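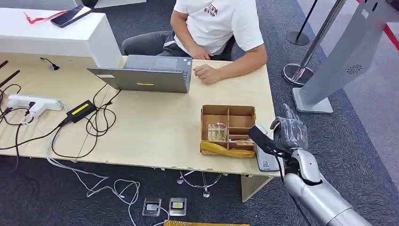

A laptop, a power strip and lots of cables on a long desk.

Why Do Desks Get So Tangled?
By Yaneth Chambi

Look at all those cables! Black ones loop across one end of the desk, and some of them go to the laptop. White ones hang down the front and snake over the carpet. How does a desk get like this?

Every cable has a job. Some carry electricity and some carry information, like pictures or sound. A power strip lets several plugs share one wall outlet. The chunky black brick next to it is a power adapter - it changes the electricity from the wall into a kind that a smaller device can use.

Cables are bendy, so they love to make loops. When you pull one end, it can slip through a loop and grab its neighbor. Hello, tangle!

What about the floor?

Lots of offices have carpet. It soaks up the sound of footsteps and rolling chairs, so the room feels quieter. Many office carpets are speckled, too. Tiny dots of lighter and darker color are great at hiding crumbs and dust between cleanings!

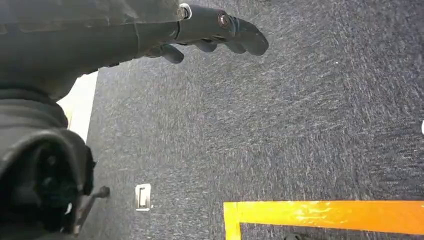
Make your own desk box

You don't need a fancy organizer. Cardboard works really well! Find a small open box and 3 strips of stiff cardboard. Ask a grown-up to help you cut a slot halfway through each strip, then slide them together so they cross - now you have compartments! Pencils can go in one and erasers in another.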